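Pre-run safety checklist, robot hand bench, Clollow lab
Saturday, November 25, 2023
Checked by: Stefaniia Hnatiuk
Second check: Gangadharan Joseph
Method under test: Niven (press by touch, revision after the July trials)

Status is OK, FIX or N/A. Anything marked FIX gets signed off before the arm is powered.

## A. Area and people

- [x] **Walkway behind the bench clear** – OK. Wheeled chairs moved to the Flarell room.
- [ ] **Floor free of loose parts** – FIX. Metal plates on the floor. Put them in the parts drawer, screws as well.
- [x] **Second person present for every powered run** – OK. Gangadharan for the morning, me after lunch.
- [x] **Second person knows the stop procedure** – OK. Talked through it and did one dry stop each.

## B. Arm and hand

- [x] **Mounting bolts at marked torque** – OK. Paint marks line up.
- [x] **Wrist cable has slack through full rotation** – OK, but only just at the far end. Herent wants it re-routed before we go to the longer sequences. Agreed, next week.
- [x] **Finger tips clean and seated** – OK. One was a bit proud, pushed back in.
- [x] **Force limit loaded** – OK. Set to 35 N at the fingertip, read back from the controller and not from the config file.
- [x] **Speed limit loaded** – OK. Capped at 40 mm/s within reach of the bench.

## C. Bench and test objects

- [x] **All test objects isolated from mains** – OK. Buttons and switches are read on low voltage only.
- [x] **Capacitors discharged** – OK. Measured each one. They're there as clutter for the vision side and don't get pressed.
- [x] **Mat flat, no lifted edges** – OK.
- [ ] **Loose plastic off the bench** – FIX. Clear bag by the enclosure. It could get dragged if the arm goes wide.
- [ ] **Paper off the bench** – FIX. Sheet on the right side, under the arm. Notes go on the clipboard please.

The three-button box is the object for today's block. It isn't clamped, and that's on purpose: the method has to cope with a box that shifts when it's pushed. The planner picks a button, the hand comes in palm-down, and the thumb braces the front edge while a finger presses.
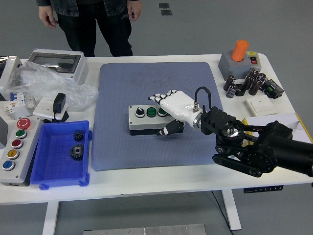
Why does the thumb brace come before the press and not with it?

Bracing first gives the controller a steady contact to measure from, so it can tell a button moving down from the whole box sliding away. In July both happened together and the log couldn't separate the two.

## D. Logging and result criteria

- [x] **Clocks synced between arm and button logger** – OK. Offset under 2 ms.
- [x] **Disk space for full block** – OK. Up to 200 presses planned.
- [x] **Success rule written down before the run** – OK. Correct button closes, no other button closes, box stays on the mat.
- [x] **Selector switch position recorded** – OK. Now a field in the run sheet. We lost some July data over this – the switch had been bumped between blocks and we had no way of telling.
- [ ] **Slip threshold same as last block** – FIX. Gangadharan has a lower value on his branch. Use the old one today so results can be compared, and try his in its own block.

## E. Stop and recovery

- [x] **Arm stop tested from both sides of the bench** – OK. The red mushroom button on the grey station is a test object and stops nothing. Visitors get told before they come near.
- [x] **Hand opens on loss of signal** – OK. Pulled the network lead, fingers opened.
- [x] **Restart needs a person at the console** – OK.

## Comments

Gangadharan: I'd like the finger tips checked after every block as well as before. A worn tip looks the same as a slip in the force trace.

Stefaniia: Fine by me. Added to section B for the next version.

Gangadharan: Section C items rechecked and cleared. Floor still to do.

Stefaniia: Floor done. Threshold set back to the old value. Good to power up.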